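ok finally got a look at the Jindovness home tidy package everyone keeps asking me about. spent a good chunk of time with it at the Akley showroom. quick thread, typing fast, sorry

for anyone new: it's a humanoid with two arms and two proper hands, sold as a monthly service. you get the robot, remote setup, and a list of chores you can switch on. I only cared about the shoe one

why shoes. because everyone demos cups! cups are easy. slides and slippers are a weird soft shape with a big hole in them and the thing has to decide where to grab

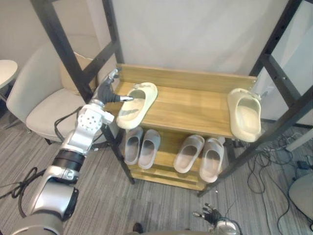
Going for the strap on a cream slide, top shelf.

the grip is the part I'd pay for. fingertips go into the opening and pinch the inner edge of the strap. kinda how I do it when my hands are full

hands are the Nazarenko ones btw, same as on their bench kit. they're an add on here, base package ships with a plain two-finger gripper. ask which one your quote includes!! mine didnt say until page 6

price on my quote was 1,014 a month with the good hands, 9 month minimum. setup is extra. not cheap, and you can't pause it over the summer, I asked

stuff I liked. it doesn't care if the pairs match. you can point it at a mixed shelf, different colors, different styles, one lying on its side, whatever
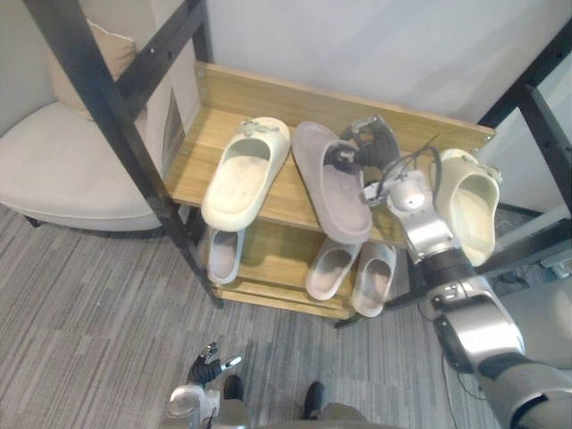
and you don't have to label anything first. Drastbridge (the other one I've been testing, thread from December) wanted a photo of every single shoe from 3 angles. I gave up after the boots

other thing, it will take a shoe by the strap from above too. Drastbridge only ever comes in from the side, so a low shelf is a problem for it

stuff I didn't like. cables. so many cables. sales guy says the home version is tidier, I'll belive it when I see it. the rack in the showroom setup also has a metal frame on both sides so measure your hallway before you get excited

also it needs more floor than the brochure makes out. brochure says a closet will do. no. I'd want a good open stretch in front of whatever it's working on, more like a small lounge 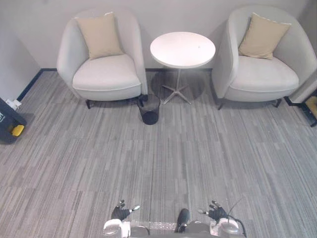 Looking down from head height: chairs, little table, wastebasket, plenty of carpet.

head view is what you get in the app, and yes you see its own hands at the bottom all the time. takes a minute to get used to. I ended up liking it, you can tell where the arms are without guessing

app itself is meh. start and stop are on different screens – why. and the chore list resets when you log out, which I reported

someone asked about a full rack. two shelves is the max they support right now. tall hallway units with five or six rows are "planned", no date, so dont buy it for that
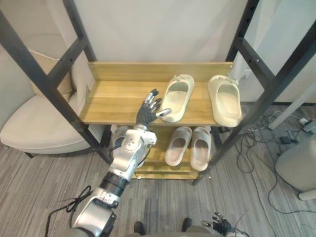 Cream slides on both shelves, hand open just over the front edge.

things to ask before you sign: which hands, who pays shipping if a finger goes, and can you swap chores mid-contract. they told me 3 swaps included then it's a fee

would I get it? for a house, no, not at 1,014. for a small clinic or a yoga place where everybody leaves slippers by the door, maybe. I'd push for a shorter minimum though, 9 months is a lot for something that only does two shelves

vs Drastbridge: that one is cheaper and the app is miles better. hands are worse. if you've only got sneakers it's probably fine

going back in 6 weeks for the laundry chore, will add to this thread. send me questions, esp if you've got one at home allready and know how loud it gets at night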